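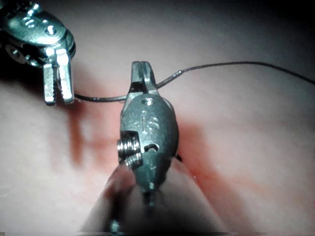

Fig. 1. Wrist camera view, with the suture thread crossing behind the centre instrument.

3. Comparing jaws on the Mundus bench

You have two instruments mounted, the Kumsa controller is awake and the arms move when you ask them to. Now for the best bit! This section takes you through a side-by-side trial of jaw types with a needle and thread, using the wrist cameras and the fixed camera together. Set aside a morning for it the first time. You will want to go back and try things again.

Before you start
Work through the arm checks in section 2. Give the controller 60 seconds after power-up before you move either wrist, and keep the speed setting on Low until you have finished your first pass.

CAUTION: The needle is sharp at one end and easy to lose sight of. Stop both arms at the controller before you put a hand anywhere near the tissue surface.

1. Open the Plikgate viewer and bring up all the camera views at once.
2. Choose which instrument will hold first and which will receive. Write it on the trial sheet.
3. Take the needle in the holding jaws and close slowly. Watch the fixed view while you do it, as the wrist views are so close that a small drift looks enormous.
4. Bring the receiving jaws up to the free end with a gap between them. Pause here and check every view.

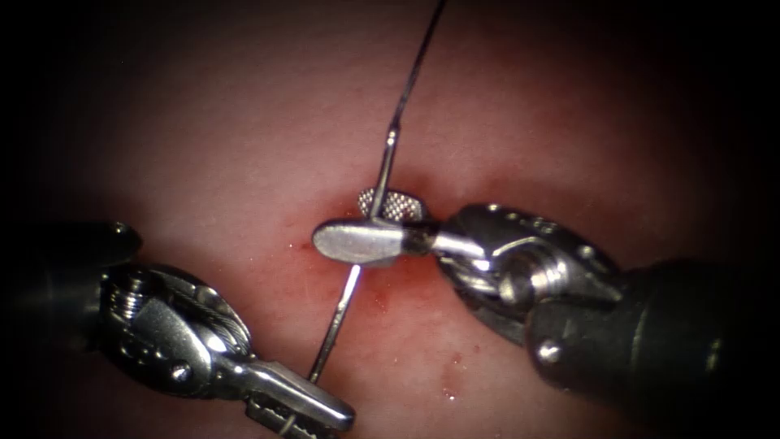
Fig. 2. Fixed camera view. Needle held by the right instrument, left jaws at its lower end.

5. Close the receiving jaws, wait for the grip light on the controller, then open the holding jaws.
6. Make three passes in each direction, then swap to the next jaw type and begin again at step 2.

NOTE: Look closely at the jaw faces when you compare. A diamond-knurled face and a ridged one can feel very different at the same grip setting, and it is great fun to find the point where one lets the needle turn and the other hangs on to it.

If the needle turns in the jaws, raise the grip setting by one step and repeat the pass. If it still turns, take hold a little further along. Abenezer Tamiru, who wrote the first trial sheet, likes to record both the grip setting and where on the needle the jaws closed. We have kept a column for each.
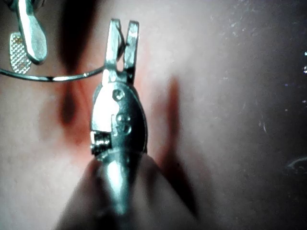 Wrist camera focus

Set focus on the jaws and the wrist body. Small details such as pins and screw threads make excellent targets, so turn the focus ring until their edges are crisp and leave the shaft to go soft. Glare off bright metal can hide a jaw edge completely. Dim the lamp one notch at a time, checking the fixed view as you go, and note the final level on the sheet.

Repeat this for each wrist camera, and again after changing to a jaw set with a darker finish. The Gresero set usually needs the lamp turned back up. 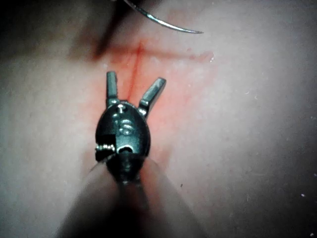 Checking the opening angle

7. With the needle clear of the jaws, send Open Full from the controller and wait for the wrist to settle.
8. Read the angle in the Plikgate viewer. Both jaws should reach their stops without a judder.
9. Send Close, then Open Full again, and compare the two readings. If they differ, run the jaw zero routine in section 2 before any more passes.

Beathag Yule keeps the shared results table. Send her your sheet, odd readings included, and she will add your jaws to the next issue in June.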